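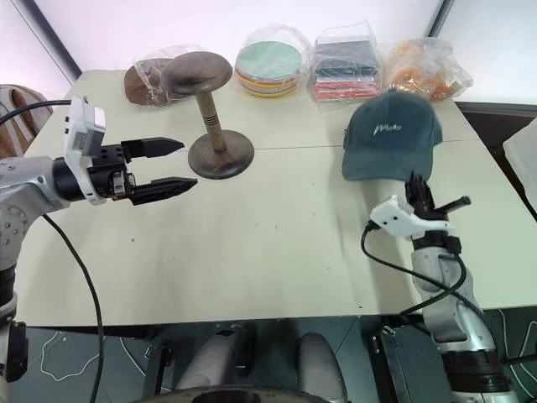
The Flusine Hat Stand, Model 201, is a tabletop stand for the display and daily keeping of a single hat or cap. It is supplied by Adebisi to shops, school costume departments, small museums and private households, and it has been part of the standing catalog long enough that many customers order it by number alone. The stand has three parts: a round top on which the hat rests, a slender turned post, and a wide circular base. The wood is finished in a dark tone at the top and base and somewhat lighter along the post, with thin dark rings cut into it. A cap placed directly on a table, like the dark teal one with the white script lettering on its crown, takes up a good deal of room and must be moved whenever the surface is needed. Placed on the stand, the same cap occupies little more than the base, and the lettering can be turned to face a customer or visitor.

Intended use

The Model 201 is intended for indoor use on a level table, shelf, counter or dresser. It is suitable for baseball caps, knitted hats, berets, soft sun hats and most felt hats of ordinary weight. It should not be used for helmets, wet-weather hats that have not been dried, or headdresses with heavy trim on one side. Customers who need support for heavier pieces are advised to consider the Skudach stand, which has a thicker post and a weighted base and is listed separately in this catalog.

The stand holds one hat. Stacking several caps on a single stand is possible for a short time, as when a counter is being cleared at closing, but the lowest cap will bear the weight of the others and its crown may spread. Where a quantity of caps must be stored, the department recommends keeping the reserve stock in clear bags and placing one cap of each style on a stand.

Placing a hat on the stand

Set the stand in its final position before placing the hat. Hold a cap by both sides of the crown and lower it over the round top until the inside of the crown rests evenly. The brim should not touch the table. A soft cap may be filled with a small amount of plain tissue paper if the crown sinks. Colored or printed tissue should be avoided with pale linings.

Felt hats require a little more care. They should be lifted with two hands under the brim, and they should not be pinched at the front of the crown. After a hat has been worn, allow it to air before it is left on the stand for any length of time. Sweatbands should be turned down on the first day.

When moving the stand, remove the hat first. Take hold of the post near the base with one hand and support the base with the other. The stand should never be carried by its top.

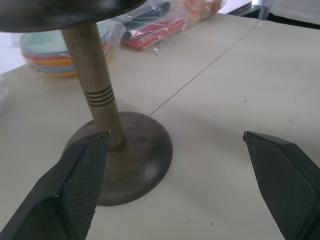
Model 201: beveled base and turned post, with four ring grooves on the lower part.

Construction and finish

The base is a dark brown disc with a beveled edge and a slightly glossy surface. The post rises from its center. The ring grooves are decorative, although they also give the fingers a surer hold when the stand is being turned. The grain of the wood remains visible on the post. Color and grain vary from one piece to the next, and a stand ordered to match an existing set may be a shade lighter or darker. Customers who require a close match should order the full number of stands together and state this on the order form.

Each stand is checked for level at the Imville workshop before packing. A stand that rocks on a surface known to be flat should be reported to the customer desk. It should be noted that many tables made of joined panels have a slight rise at the seam, and a base set across such a seam may appear uneven when the fault lies with the table. Move the stand fully onto one panel and test it again before reporting a defect.

Care

Dust the stand once a week with a soft, dry cloth. The grooves collect fine dust and may be cleaned with a dry, soft brush, such as one sold for camera lenses. For marks that do not respond to dusting, use a cloth dampened with clean water and wrung out well, and dry the wood at once. Spray polishes are not recommended — they leave a film which may pass to the lining of a hat.

Keep the stand out of strong sunlight and away from heating vents. Grit beneath the base will scratch both the finish and the table, so the surface should be wiped before the stand is put down. Felt pads are not fitted at the workshop but may be ordered with the stand at no added charge.

Ordering

The Model 201 is priced at $85. Single stands are sent ready for use and require no tools. Trade customers may order by the carton, each carton containing 18 stands in separate wrapping. Carton orders are normally sent within 20 working days, with the exception of orders received in March, when the workshop closes for annual maintenance and a later date will be confirmed in writing.

Unused stands may be returned in their original wrapping. Stands that have been drilled, repainted or fitted with permanent labels cannot be accepted. Institutions that need to number their stands are advised to use a tied paper tag at the post, below the grooves, where it will not come into contact with the hat.

Comments (5)

Museum shop, two stands
We use these on the counter for caps. Very steady, and the dark base looks well against our white shelving. The second one came a little lighter than the first. I see now that the page mentions it.

Costume room
Would it be possible to buy the base on its own? One of ours was dropped on a concrete floor and has a chip in the bevel. The rest of it is fine.

Reply from the customer desk
Separate bases are not sold, but the workshop can assess a chipped base for repair. Please send the order number and a note of the damage through the contact form.

hatsandgloves
Bought for my father's good felt hat, which used to live on top of the refrigerator. He likes it and has asked for another for his summer one. Please do offer a taller version! His summer hat has a very wide brim and it droops quite close to the dresser.

Trade customer
Carton arrived Saturday, all present and well wrapped. I had asked for the felt pads and they were not in the box. The desk has since said they are in the mail.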